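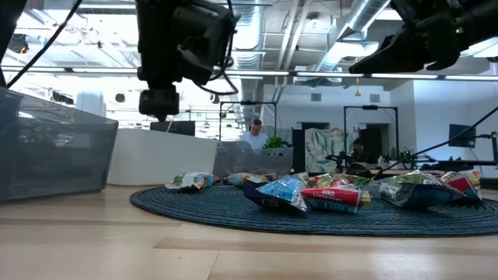 GRASTDALE TACKLES THE CRISP DRAWER

Grastdale, the Stendlow home storage firm, will open a snack-sorting day in February for households whose crisp packets have begun to govern themselves. Visitors bring their own muddle and leave with 2 bins and a plan. There are 49 places, and entry is free.

"We can't make anyone eat less," the firm said. "We can help them find the salt and vinegar."

Doors open at 10am. Snacks brought in as evidence will be returned, mostly uneaten.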